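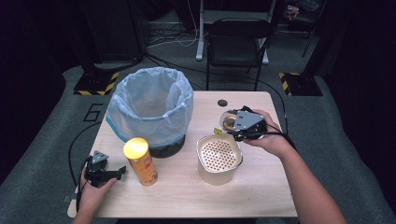
Slide 4 – Sorting at the table

Lined bin on the left, white perforated container in the middle, snack can with the yellow lid in front of the bin. Fold the liner over the rim before starting. Round lids are handled singly. Mention the Cumska trial: 27 items per round, 3 rounds. Credit Leena Heinonen for the item list.

Slide 5 – Table surface

Pale wood, long curved grain. Marks are hard to spot between the darker bands, so wipe along the grain – 40 seconds is enough.

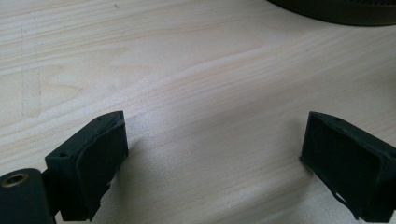

Slide 6 – Questions

Tarmo has the liner prices.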